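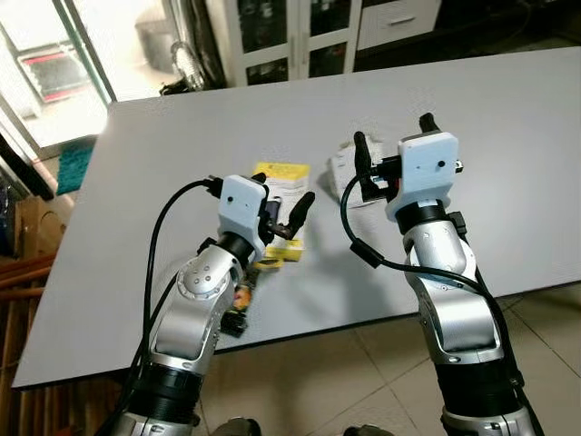 How often does a Hemolis dehumidifier need emptying in an ordinary damp flat?

Once a day in winter for most people, with the tank at 2 litres, and perhaps every third day from May onwards. The brochure says "weekly". I have never met a flat where that was true.

Home Heating Damp & Air Kitchen Clearance Delivery Contact

Hemolis 2 Compact Dehumidifier

We sell this one and I think it is decent, so read what follows in that spirit. Hemolis calls it a whole-home unit. It is a one-room unit. Put it in a bedroom with the door shut and it should do a fair job on wet windows. Put it in a hallway and expect it to look after 70 square metres, as the box suggests, and you will be sending it back to us.

The three fan speeds are really two. Low and medium sound the same to me and move much the same air. High is noisy enough that you will not sleep next to it.

"Laundry mode" means high speed with a timer. It does help with a rack of shirts, but so does opening a window on a dry day, and the window is free.

Then there is the filter. Hemolis says it "purifies" the air. What you get is a washable mesh that catches fluff. Rinse it every couple of weeks and don't buy the scented inserts — they cost too much and smell of car.

What I do like: the tank slides out from the front without slopping, the hose outlet takes ordinary garden hose, and it restarts by itself after a power cut. The Modent we used to stock did none of that and cost more.

It won't cure a leaking gutter or a wall that is wet from outside. If the plaster is crumbling, spend the money on a builder first.

Two-year guarantee, with the maker. Returns to our Nestanar shop within 30 days, tank emptied please.

Vignesh Nair, Damp & Air
Page checked Tuesday, May 13, 2025

Recently viewed
Villalobos Oil-Filled Radiator 2000 W
Modent Window Vacuum
Hemolis Spare Tank
Folding Clothes Airer, 3 Tier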